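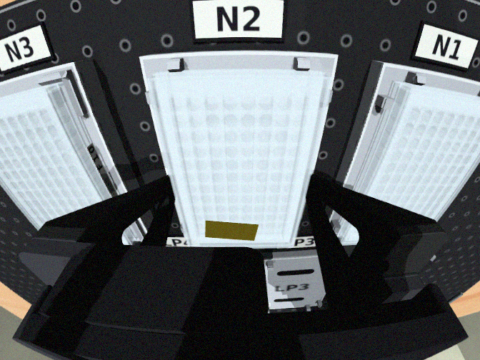
Home | Visit | Animals | Learn | Jobs | Contact

Print this page | E-mail this page

Seasonal Keeper Assistant and Evening Talk Presenter
Rivadeneira Wildlife Park, Gernivport

Rivadeneira Wildlife Park is hiring one seasonal keeper assistant for the hoofed stock and large bird sections. The job also includes presenting the evening talk in the Skerkel Pavilion two nights a week. The season begins in June and runs through the end of the fall school visits. The position is full time, five days a week, and weekend work is required.

The park covers 300 acres of grassland and open woodland outside Gernivport. The hoofed stock section looks after zebra, eland, blackbuck and a small herd of Przewalski's horses. The large bird section has ostrich, rhea and two pairs of cranes. You will work under the section head, Kwaku Korletey, and you will be paired with a full-time keeper for your first month.

What the work involves

Morning feeds start at 6:30 a.m. You will load and drive the feed truck, put out hay and pellets, check water troughs and clean the night barns. Barn cleaning takes up most of the morning. You will walk fence lines, record what you find, and report anything that needs repair before the drive-through route opens to cars.

Afternoons vary. You may be raking yards, cutting browse, helping move animals between paddocks, or holding gates while the veterinarian works. You will write up the daily sheet for your section before you leave. Please note that assistants do not go in with the zebra stallion or with the cranes during nesting, and there are no exceptions to this.

On talk nights your shift starts later, at 11 a.m. The talk is 45 minutes long and uses slides and short film clips of the animals in the park. The pavilion seats 200. A script is provided and you are free to change it once you know the animals. Questions afterward usually run long in July and August. Gunnlaugur Mikkelsen runs the visitor program and will train you on the projector and the sound desk.

What we are looking for

You need a high school diploma or equivalent, a valid driver's license and a clean driving record. You must be able to lift 50 pounds repeatedly and work outside in heat, rain and mud. Experience with horses, cattle or other livestock is strongly preferred. Paid zoo experience is welcome but we have hired good people from dairy farms and riding stables.

You should be comfortable speaking to a room. If you have led tours, taught classes, worked at a summer camp or done anything similar, tell us so in your letter. Spanish is a plus.

A negative tuberculosis test and a current tetanus shot are required before your first day. The park pays for both.

Pay and housing

Pay is $17.50 an hour, with overtime after 40 hours. Talk nights carry an extra $61 per evening. Uniform shirts, a rain jacket and a radio are supplied. You provide your own work boots, and they must have a closed, hard toe.

A shared bunkhouse is available on the east side of the park for $15 a night. It has a kitchen and laundry but cell service is poor. Let us know when you apply if you want a bed - there are fewer beds than seasonal staff. Pets cannot be kept in the bunkhouse or anywhere else on park grounds.

The staff bus, the Bindo, runs from Gernivport station to the service gate and is free with a staff badge. The first run does not reach the gate in time for morning feeds, so you will need a car or a bunkhouse bed for those shifts.

How to apply

Send a resume, a one-page letter and the names of two references to the park office, marked "Keeper Assistant." At least one reference should be someone who has supervised you at work. Applications can also be left at the main ticket booth during opening hours.

Interviews are held at the park on a Tuesday and take half a day. They include a walk around the barns, so dress for it. You will also be asked to give a five-minute talk on any animal you like, with or without notes.

We reply to all applicants. Please do not call the ticket booth about the status of your application.

Print this page | E-mail this page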